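Porting the Welotura scheduler from JavaScript to a typed functional language
Yetunde Bashir, final project report
Submitted 02/11/2024

1. Background

Welotura is a small web tool that our programming society uses to book rooms and pair people up for coding evenings. It was written in plain JavaScript and had grown to 1719 lines. Most of the bugs reported since April came from missing values — a member with no email, or a session with no room.

The aim was to rewrite the pairing code in Prosia, a typed language that compiles to JavaScript, and leave the rest of the tool alone.

2. Method

I moved one module at a time. The old test suite had 72 tests, and I kept all of them running against both versions. Where a value could be missing, I used an option type, so the compiler refuses the code until both cases are handled. The date functions stayed in JavaScript and are called through a thin wrapper.

3. Results

All the tests pass on the new version. The compiler found three places where the old code read a room name before checking that a room had been set. I ran both versions on a made-up list of 2000 members. The new one took roughly 10 seconds to build all the pairs, and the old one took slightly less. 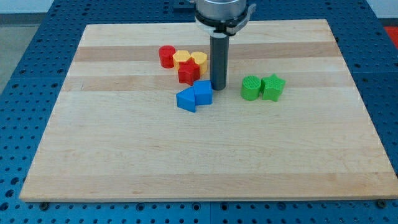
The difference comes from copying lists in the inner loop. I tried a mutable array there and the gap closed, but the code was harder to read, so I put the lists back.

4. Problems

Error messages for records with similar fields were hard to follow. Setting up the editor plugin took most of the first week — the version in the package manager was out of date.

5. Further work

The booking form still needs porting. The wrapper around the date functions has no tests of its own.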